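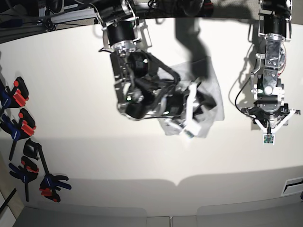
Light gray cloth on a white tabletop, bar clamps along the left edge.

Fornby Workshop Cloth, Light Gray
Item no. 3710
Sold in packs of 520

The Fornby is a general-purpose wiping cloth for benches, counters and hand tools. It is cut from cotton knit, hemmed on all four sides and washed once before packing, so it takes up water from first use. Most buyers use it for glue squeeze-out, paste wax and daily bench cleaning.

Specifications
Material: cotton knit
Edges: hemmed, gray thread
Wash: warm, up to 140 F
Dry: tumble low or line dry
Carton weight: 2 lb per inner bundle 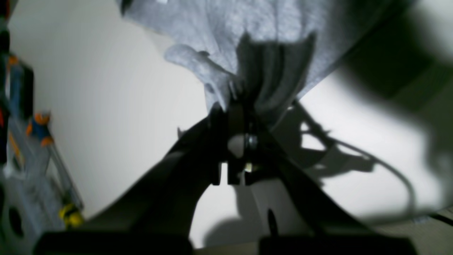
Fornby cloths are knitted at our Susora mill and cut in Grunudberg. The knit is medium weight, heavy enough to scrub with and thin enough to get into the corner of a drawer or around a faucet base. Light gray fabric gathers into folds when it is pinched, and those folds are useful for picking up dust along a seam or a bolt head. For flat surfaces, fold the cloth in quarters and turn it to a clean face as you go.

Do not use fabric softener. It coats the fibers and the cloth will push water around - wash with plain detergent only. Cloths used with linseed oil or other drying oils must be laid out flat outdoors to dry before disposal.

Ordering
Cartons ship from the Chmielewska warehouse. We have nearly 772 cartons set aside for standing orders, and the rest are sold as requests come in. Dyed colors are made in August only. For samples or split cartons, contact Oliwia Nowakowski in sales. Questions about washing and care go to Bartosz Kołodziej.

Prices on this page apply to orders placed after Saturday, February 29, 2020.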